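Heywood Table Cover Set: Owner's Guide
Section 3. Covering the table and settling the small things

By the time you get to this section you should have the roll out of its tube and the cutting edge clipped on, as described in Section 2. If you haven't clipped the cutting edge on yet, please go back and do that first. I have tried it with kitchen scissors on more than one evening and I can promise you that a crooked first cut will follow you all the way down the table!

This part of the guide takes you through laying the brown cover, getting it reasonably smooth, and then setting out the little things you plan to work with: paper pieces, sparkly pieces, small cups, whatever the afternoon calls for. You can do it all by yourself, though a second pair of hands is lovely for steps 4 and 5.

What you need

The roll (part 546 in your box, 48 inches wide)
The clip-on cutting edge
Low-tack tape, any width you like
A soft dry cloth
A dish rack or tray for cups and bowls
The pieces you want to work with

3.1 Laying the cover

1. Wipe the tabletop and let it dry completely. A damp patch under the paper will show as a ripple by morning, and it never quite lies down again.

2. Check the surface with your palm for crumbs and old tape. You'll feel them much sooner than you'll see them.

3. Set the roll at one short end of the table with the loose edge coming off the bottom of the roll, so that the natural curl faces down.

4. Pull the paper toward the far end slowly, keeping both hands wide apart. Leave enough at each end to fold under.

5. Cut, then fold the ends under and tape them from below. Tape on top works too, but small pieces catch on it, and so do sleeves.

6. Smooth from the center outward with the dry cloth, using the flat of your hand and not your fingertips.

Note: Some soft wrinkling is perfectly normal. The cover has been rolled up tight since it left the Cullemeck plant, and it needs a day or so to relax. If you are working on a long table and need two lengths, overlap them by the width of your hand and put the overlap where you will be working least.

Caution: Please don't iron the cover on the table. We have had letters. The cover itself comes through well enough, but the tabletop may not.

You will probably see lighter, faded areas after a while, especially down the middle where most of the handling happens. These don't affect anything. When Eleni Popescu put this set together she kept the same sheet on her own table from June until the weather turned, and it only came off in the end on account of a jug of blackberry syrup. If the patches bother you, turn the sheet over and you'll have a whole second side to wear out.

3.2 Setting out crumpled and folded pieces

Crumpled pieces are a good place to start, as they're forgiving and they show you right away whether your table is level enough and whether there's a draft.

1. Bring out one piece at a time and place it toward the middle of the cover, where it is easy to reach from either side.

2. Loosen it with both hands, one on each side, working at the topmost fold. Go gently.

3. If it rolls when you let go, look for the widest side and set it down on that.

4. Put the rest to one side until you're ready for them. A shallow box is fine.

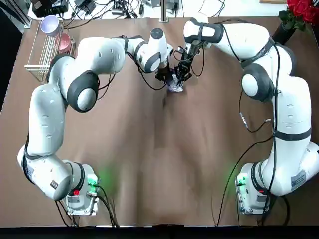

White pieces pick up smudges very quickly, so wash and dry your hands before you start and again after you've handled tape. It's also worth thinking about where your light comes from. A white piece on the brown cover is easy to find from across the room, but the creases disappear under a strong overhead bulb, and you may be happier with a lamp at the side. Morning light from a window is nicest of all, if you have the luxury of choosing.

Should a piece refuse to open without tearing, leave it a little crumpled. You can come back to it later, and a piece that has been left alone for an hour is often easier to deal with than one that has been fussed over.

3.3 Setting out sparkly and ribbed pieces

These want a bit more patience. They are light, they tend to lean, and the ones with a narrow waist like to tip toward whichever side curls most.

1. Hold the piece at the waist, lightly, between finger and thumb. Pinching the top or bottom edge will flatten the flare.

2. Lower it until the bottom edge touches the cover along most of its length.

3. Let go slowly. If it leans, turn it a quarter turn and try again.

4. Check it from the front and then from the side. One edge curling forward does no harm so long as the piece stays where you put it. 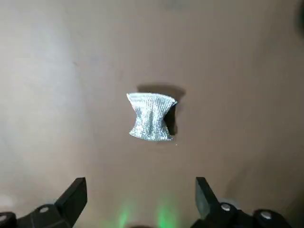
Small silver ribbed piece, narrow at the waist, on a brown surface.

Note: Anything with a glittery surface may leave specks behind. Don't brush them away with your hand, as that only works them into the wrinkles. Press a bit of low-tack tape over the spot, lift it straight up, and repeat until you're satisfied. For a bad spill, lift the two long sides of the cover, tip everything down into the middle, and funnel it into an envelope.

Caution: Keep sparkly pieces well away from cups that people will be drinking from. Wash any cup that has been standing next to them, even if it looks clean.

If you're storing ribbed pieces, lay them on their backs in a single layer with a sheet of tissue between layers. The Idov drawer insert (sold separately) does this very neatly, but so does the lid of a shoebox, and I'd be embarrassed to tell you how many shoebox lids I have in the hall closet.

3.4 Working with small cups

Small cups are the last thing to come to the table and ought to be the first thing to leave it. Keep them in the dish rack until you want them, and put the rack off to one side where an elbow won't find it.

1. Take one cup from the rack and dry the base. A wet base leaves a ring on the cover that no amount of smoothing will take out.

2. Set the cup near the center of the table, well in from every edge.

3. When moving it, steady it from both sides. Light cups slide on paper more easily than you might expect, and a push from one side alone will send them off on a little trip.

4. To turn a cup on its side or upside down, lift it clear of the cover first. Turning it while it is still touching the paper will drag a crease along with it.

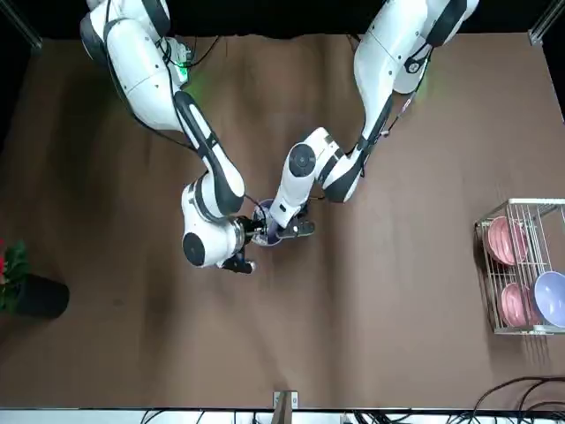
Dark cups are a pleasure to work with on this cover because the brown sets them off so nicely, though you do have to look closely at the inside to be sure they're dry. Run the corner of the cloth around once and you'll know. Pale cups are easier to check and harder to keep looking nice, so I suppose it evens out.

Stack cups only if they nest without sticking. If two do get stuck together, don't twist them apart over the table. Carry them to the sink, stand the lower one in warm water for a few minutes, and they'll usually let go of each other with a gentle pull.

Flowers are welcome on or near the table, and I'm all for them, but the vase should have a wide, heavy foot and should stand beyond the edge of the cover. Change the water somewhere else.

3.5 Clearing up and replacing the cover

1. Return cups and bowls to the rack, and wash them if they've been near glitter.

2. Put away the light pieces before you open a window. Please don't ask me how I know.

3. Lift specks with tape, as in 3.3.

4. Wipe the cover with the dry cloth. Never use a wet one.

5. When the sheet is past saving, untape the ends, fold it inward from all sides so that nothing falls out, and lay a fresh length as in 3.1.

Refill rolls from Flusetti are 200 inches long and fit the same cutting edge. Earlier sets came with a narrower edge, so if yours has a gray clip in place of the black one, write to Wendy Hulme at the Heywood parts desk and she'll send you the right one at no charge. Have your part number handy when you do.

Continue to Section 4 for tables with rounded corners or a drop leaf.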